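Cluvano Musikservice — Hinweise für Haushalt und Werkstatt
Merkblatt 11: Pflege von Tonträgern und Instrumenten im häuslichen Bereich
Stand: 6/17/24

Die nachstehenden Hinweise richten sich an Sängerinnen und Sänger, Hausmusikkreise sowie an alle Haushalte, in denen Schallplatten, Notenmaterial und Instrumente aufbewahrt werden. Sie ersetzen nicht die Begutachtung durch eine Fachwerkstatt.

Schallplatten reinigen

Vor jeder Nassreinigung ist loser Staub mit einer Kohlefaserbürste abzunehmen. Die Bürste wird in Laufrichtung der Rille geführt und nicht quer dazu. Für die Nassreinigung eignet sich destilliertes Wasser mit wenigen Tropfen eines rückstandsfreien Netzmittels. Haushaltsspülmittel enthalten häufig Duft- und Pflegestoffe, die in der Rille verbleiben und beim Abspielen hörbar werden können.

Das Etikett ist während der Reinigung abzudecken. Schellackplatten dürfen unter keinen Umständen mit Alkohol in Berührung kommen. Nach der Reinigung werden die Platten senkrecht in ein Gestell gestellt und erst nach vollständiger Trocknung in neue Innenhüllen gegeben. Alte Papierhüllen sollten nicht weiterverwendet werden; bedruckte Exemplare können separat im Außencover verbleiben.

Kleinteile bei der Instrumentenpflege

Bei Arbeiten an Ventilen, Klappen und Stimmmechaniken ist eine flache Schale mit erhöhtem Rand unter die Arbeitsstelle zu stellen. Federn und Schrauben werden in der Reihenfolge des Ausbaus abgelegt. Wer mehrere Instrumente nacheinander bearbeitet, verwendet für jedes eine eigene Schale und versieht diese mit einem Zettel.

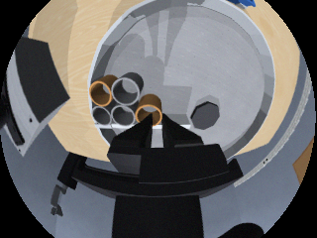 Flache runde Schale mit hellem Rand auf einer Fläche in Holzmaserung (Computergrafik)

Ventilöl wird sparsam aufgetragen: zwei bis drei Tropfen je Ventil sind ausreichend. Zugfett und Ventilöl sind getrennt aufzubewahren. Korkfett für Holzblasinstrumente darf nicht durch Vaseline ersetzt werden, die den Kleber unter dem Kork angreifen kann.

Saiteninstrumente sind nach jedem Spiel mit einem trockenen Baumwolltuch abzuwischen. Für Saiten und Korpus werden zwei verschiedene Tücher benutzt — Kolophoniumreste vom Saitentuch zerkratzen sonst den Lack. Möbelpolitur ist ungeeignet.

Raumklima

Die relative Luftfeuchte im Musikzimmer soll 47 Prozent betragen; kurzzeitige Abweichungen sind unbedenklich. Maßgeblich ist ein Hygrometer in Höhe der Instrumente, nicht in unmittelbarer Nähe von Fenster oder Heizkörper. Gitarren und Geigen verbleiben während der Heizperiode im geschlossenen Koffer. Im August empfiehlt es sich, Dachräume nicht als Lager zu nutzen, da Vinyl sich bei anhaltender Wärme verzieht.

Notenmaterial und Textblätter

Gebrauchte Notenblätter sind liegend in säurefreien Mappen aufzubewahren. Büroklammern und Gummibänder werden entfernt. Risse dürfen nicht mit handelsüblichem Klebefilm geschlossen werden; geeignet sind Japanpapier und Weizenstärkekleister. Bleistifteintragungen können mit einem weichen Knetradierer abgenommen werden, sofern das Papier nicht brüchig ist.

Bezug

Das Pflegeset Enari (Bestellnummer 2394) enthält 4 Baumwolltücher, eine Kohlefaserbürste und ein Netzmittelkonzentrat. Es ist über die Ausgabestelle Clurstead erhältlich. Reparaturanfragen nimmt die Werkstatt Varghese schriftlich entgegen.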